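About Hukmont

Hukmont is a small research group working on how robots learn to pick things up. 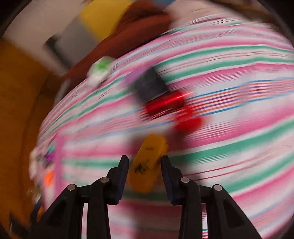 Our main subject is teaching by demonstration, and in particular what happens to a robot's learning when the demonstrations are recorded quickly and in ordinary rooms. A person does a task by hand with a gripper tool, the camera on the tool records it, and the recordings are used to train a controller for a robot arm. Much of our work concerns movement blur. When a hand swings fast, the background goes first: the pink, white and mint green stripes of the fabric turn into long streaks, and the small objects lying on it lose their outlines, while the black fingers and their silver pins stay fairly sharp. For years the usual practice, ours included, was to throw such pictures away. We now keep most of them, and the method we use for doing so is what the group is best known for.

What we work on

The method is called Feltilby, after the street where we had our first office. It gives each moment of a recording a weight according to how much the background has smeared compared with the fingers. Moments with a low weight still count towards learning the path of the hand, but they count for very little when the controller learns where an object is. Sharp moments do the opposite job. The weights are worked out once, before training, so the training itself takes no longer than it did.

We tested this on 4000 recorded demonstrations of picking up and putting down small household things and toys, on beds, rugs, sofas and tables. A controller trained with the weights was then given 332 trials in rooms it had not been trained on. It completed 74 per cent of them. The same controller trained only on the sharp pictures did worse, mainly at the start of the reach, where most of the fast movement is and where most of the pictures had been thrown out.

The result has limits. It does not hold for shiny objects under a single lamp, and on soft surfaces that sag when pressed the gripper still tends to come down too far. Both are being looked at now. We also do not know how well the weights carry over to a tool with differently shaped fingers – so far we have only used one design.

How we started

Hukmont was set up by Diane Fortin and Mervin Bergeron, who had worked together at Dumeck on sorting machines for parcel depots. The machines there saw the same belt under the same lights all day. Mervin wanted to work on rooms where nothing is fixed in place, and Diane had been writing software to track hands. They began with 3 grippers and a borrowed desktop computer.

Who we are

Diane Fortin leads the research and wrote the first version of Feltilby.

Mervin Bergeron designs and repairs the hand-held tools.

Laurier Gauthier runs the robot trials and keeps the trial records.

Marion MacRitchie trains the people who record demonstrations and checks what they send in. She also wrote our recording guide, now in its second edition.

Dwight MacLeod looks after the computers, the storage and this website.

Working with us

We share the weighting code with other research groups and take one or two joint projects a year. The current one is with Pawlak, who make padded fingertips, and compares soft and firm pads on cloth surfaces. First results are due in December.

Student placements last one term. No robotics background is needed, but applicants should be able to write simple programs and be willing to spend part of the time recording. Please write to Marion with a short note on what you would like to work on. Questions about the code should go to Dwight.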